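Small fridge in shed, fan runs but won't hold temperature

Fridges, Freezers and Cold Rooms > Domestic and small commercial

gumleaf_sparks
Posts: 14
I have a Powell bar fridge with a rear wall fan that lives in an uninsulated shed outside Adville. It stores seed, some sourdough starter and a few bottles. Over winter it sat at 4 degrees without any trouble. Since November it has been drifting up to 9 or 10 in the afternoon and coming back to 5 by early morning. The compressor seems to run for very long stretches.

What I have done so far:
- cleaned the dust off the condenser
- checked the door seal with a strip of paper, good grip on all four sides
- turned the thermostat one mark colder, no real change

Before I pay a call-out fee I would like to know if this is a fault or just the shed. Shed temperature at 3 pm was 38 on the worst day.

coldside
Posts: 2,216
Check the climate class on the rating plate. It will be on the inside wall or on the back. SN and N are rated to 32 degrees ambient, ST to 38, T to 43. If yours is an N, the behaviour you describe is what the cabinet does above its design limit. The heat gain through the walls goes up with the temperature difference, and the condenser has less to work against at the same time. Both effects go the wrong way together.

gumleaf_sparks
Posts: 15
Plate says N. So it's outside its rating for most of the afternoon.

Measured draw with a plug-in meter is 70 watts with the compressor on. It did not cycle off between 11 am and 6 pm.

hobart_reefer
Posts: 431
I don't agree that the class settles it. The class tells you what the maker tested to. Plenty of N cabinets will hold 6 degrees at 38 ambient if airflow is right. A drift to 10 says something else is marginal. How much clearance is there behind it? And what are you measuring with, and where?

gumleaf_sparks
Posts: 16
Clearance at the back is 40 mm. Side clearance on the hinge side is next to nothing because of a bench.

Thermometer is a cheap digital one with the probe on a lead. The probe hangs near the top of the compartment.

coldside
Posts: 2,216
Then the first job is to measure properly. A probe in free air at the top will read every door opening and every defrost. Put it in a glass of water on the shelf, leave it overnight, and log that. Air readings in a small cabinet can swing by several degrees while the contents barely move.

Second job is clearance. Give it 100 mm behind and 50 mm each side and see what the run time does.

hobart_reefer
Posts: 431
Agreed on both. I would add loading. In a fan cabinet the air has to get from the back wall to the door and return. If the stock is pushed hard against the grille, you get a cold pocket at the rear and warm air at the front, and the thermostat is reading the cold pocket. It shuts off early or, with a weak fan, never shuts off at all, depending on where the sensor is.

Use open baskets if you can, and keep them low enough that the fan is clear. Solid tubs stacked to the ceiling are the usual mistake.

fongate_fridgie
Posts: 890
Trade here, Fongate and district. This layout has the fan, the vent and the dial all on the back wall, with one basket on the wire shelf. I would bring that basket forward a bit so the air has a clear path behind it.

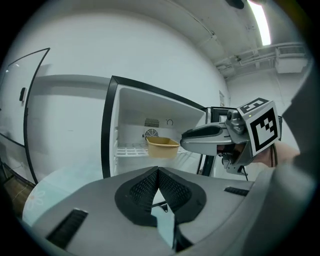
Order of work for the original poster

1. Pull the cabinet out from the wall and bench. No cost, ten minutes.

2. Put the probe in a glass of water at mid height and log for 24 hours before touching the dial again. If you change two things at once you learn nothing from either.

3. Hold a strip of tissue in front of the fan grille with the door switch pressed in. It should blow steadily. If the tissue only flutters, check for ice behind the rear panel. Switch off at the wall and unplug before you remove any cover.

4. If there is ice, do a full manual defrost with the door open and a towel at the bottom. Leave it a full day. Don't use a heat gun or a scraper.

5. If it still won't pull below 7 in the water glass overnight, with the shed under 25, then it is worth paying somebody to look at the sealed system. On a cabinet this size the repair will often cost more than the replacement.

prairie_kelvin
Posts: 67
Question on step 3. Mine is a Clollis and the fan stops when the door opens, with no switch that I can find. How do you test that?

fongate_fridgie
Posts: 891
Some use a magnet in the door and a reed switch behind the liner. Run a fridge magnet slowly along the top edge of the cabinet and listen for the fan to start. If you can't find it, close the door on the tissue with one end taped inside and listen for the flutter. Crude, but it works.

hobart_reefer
Posts: 432
I'd swap steps 3 and 2. If the fan is iced up, 24 hours of logging tells you only that it is warm, and we know that already.

fongate_fridgie
Posts: 892
The log gives you a baseline to compare with after the defrost. Without it you are guessing at whether the defrost helped. I'll stay with my order.

gumleaf_sparks
Posts: 17
Results so far. Moved it to 100 mm at the back and 60 mm on the sides. Probe in a glass of water on the shelf.

Before the move, water glass: low 4.8, high 7.1
After the move, water glass: low 4.1, high 6.2

Shed peaked at 36 on both days, so the comparison is fair. The compressor now cycles off for a few minutes at a time even in the afternoon. Tissue test shows a steady flow. No ice that I can see, but I haven't had the panel off.

coldside
Posts: 2,217
So there was never a 10 degree problem. There was a 7 degree problem and a thermometer in the wrong place. I'd leave the panel on.

hobart_reefer
Posts: 433
6.2 is still too warm for anything perishable in my view. Fine for seed. Put some mass in it. Four or five litres of water in bottles at the bottom will flatten that peak, and it costs nothing to try.

prairie_kelvin
Posts: 68
Does adding water use more power?

hobart_reefer
Posts: 433
Only the first pull-down. After that it makes very little difference to the daily total. The cycles get longer and there are fewer of them.

shedcat101
Posts: 101
Different view. You are running a compressor most of the day in a tin shed to keep seed cool. 70 watts for, say, 18 hours is 1.26 kWh a day. Over a 90 day summer that is over 113 kWh. Line the west wall with foil board and hang some shade cloth. Mine dropped the peak by 5 degrees and the fridge looked after itself.

coldside
Posts: 2,218
The arithmetic is right, but 18 hours was the old run time, before the move. Shade is good advice either way. Treat the room first if you own the room.

gumleaf_sparks
Posts: 18
I do own it. Priced up the foil board and battens at roughly $400 for the west wall only. A new T class cabinet of the same size is $800 at the shop in Adville. I'll do the wall and keep the fridge.

fongate_fridgie
Posts: 893
Leave a 25 mm air gap between the foil face and the tin. Foil pressed flat against hot steel does next to nothing. Vent the gap at the top if the wall framing allows it.

shedcat101
Posts: 102
Seconded on the gap. I skipped it on the first sheet and had to take it down again.

gumleaf_sparks
Posts: 19
Noted, 25 mm gap. Water bottles are in as of this morning. I'll post the log once the wall is finished, probably after the holidays.

Thread last active December 2025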